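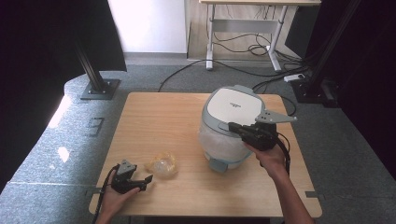 Clollulier Opens Countertop Appliance Packing Bench at Clemport

Reading time: 2 min

CLEMPORT - Clollulier has opened a packing bench for small kitchen appliances at its Clemport returns center. The bench handles rice cookers, pressure cookers and similar rounded countertop units that come back from stores in Clonton and the surrounding area and are cleared for resale.

Work is done on light wooden tables with a clear top. Each table takes one appliance at a time. The unit stands upright on its base with the lid closed, and the packer works from the front edge. Old plastic is removed and set to one side of the table until the unit has been boxed, then goes into the film bin.

The packing procedure, issued under the name Alemneh, covers the following points:

- Lid closed and latched before any wrap is applied.
- Power cord, where detachable, bagged separately and placed in the carton first.
- Lid panel and printed markings checked for scratches and residue.
- Body wrapped from the base upward. The wrap must not be pulled tight over the seam between lid and body.
- Projecting feet and tabs padded before the unit is lowered into the carton.

Pale finishes receive a second check under a side lamp. White and light blue housings show scuffs that darker housings hide, and most marks are found at the rim of the lid. Marks that come off with a damp cloth do not affect the grade. Marks that remain move the unit to the second grade.

The bench is rated for 50 units per shift and the adjoining racks hold 400 cartons. Film is supplied in sheets 30 inches wide, which covers the body of a standard cooker in a single turn with overlap. Larger units - stock pots with electric bases, for example - take two sheets and are packed at a separate table.

Clollulier will accept countertop appliances from outside retailers at Clemport from May. The minimum consignment is 50 units. Retailers should send a list of models and carton dimensions before shipping. Units must arrive empty, with inner pots in place.

Comments

benchtop_k: Does the film come off clean after a few months in storage? We had some that left a haze on white lids.

Clonton Resale: Is the 50 minimum per model or mixed?

R.T.: Please pad the inner pot too. Ours came with a dent and the outside was perfect.

Contact | Copyright Clollulier. All rights reserved. | Back to top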